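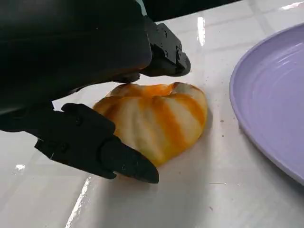 A pleated bun on a white tabletop

Husport converter thefts

The Husport converter thefts were a string of catalytic converter thefts in the harbor town of Husport and, later on, in neighboring Flirside. I've kept this article going since the first arrests, and I live two streets from the ferry lot where most of it happened, so please forgive me if I get carried away with the parking details (I know that lot very well!).

Background

A catalytic converter sits in a car's exhaust system and contains small amounts of platinum, palladium and rhodium, all of which sell for good money as scrap. Cutting one off takes very little time with a battery saw. Pickups and vans are easy targets -- they ride high enough that a person can slide underneath without a jack. My neighbor's old van sounded like a tractor the morning after hers was taken, and the whole street came out to look.

The thefts

The first reports came in December, all from the long-stay side of the ferry lot, where people leave their cars over the holidays. Owners came home, turned the key and got that awful roar. Police at first logged each one as a separate case, partly because owners were reporting them days apart and could rarely say which night it happened. In the end 26 thefts were tied together.

The Flirside cases started after the ferry lot got brighter lights. Those were mostly work vans parked outside homes, and a few of them belonged to Drondetetti, the plumbing supply company, which lost deliveries over it.

Investigation

Detective Radka Hoxha took over the file and put the reports on one map, which sounds simple, but the two towns have separate departments and didn't share a records system back then. Eleni Spahić, a night clerk at the ferry office, had written down a partial plate from a gray hatchback that kept circling the lot with its headlights off. Her note matched a car stopped in Flirside for a dead taillight. The officer saw a saw and spare blades on the back seat, and detectives later got a warrant for a rented garage.

Arrests and court case

Blagoje Nikolovski and Blagoje Petkov were arrested at the garage. Yes, both are named Blagoje, and no, they aren't related -- the local paper mixed them up and had to print a correction. Both pleaded guilty to theft and possession of burglary tools. Nikolovski was sentenced to three years and Petkov to two, and both were ordered to pay restitution. A scrap buyer, Viola Ferraro, was questioned but never charged.

Aftermath

Husport now runs free etching days, where a mechanic marks the plate number on your converter. The most recent one I have a record of was Oct 24, 2025, in the ferry lot. I took my own truck and waited in line most of the morning.

See also

Ferry lot (Husport)
Flirside Police Department
Scrap metal dealer licensing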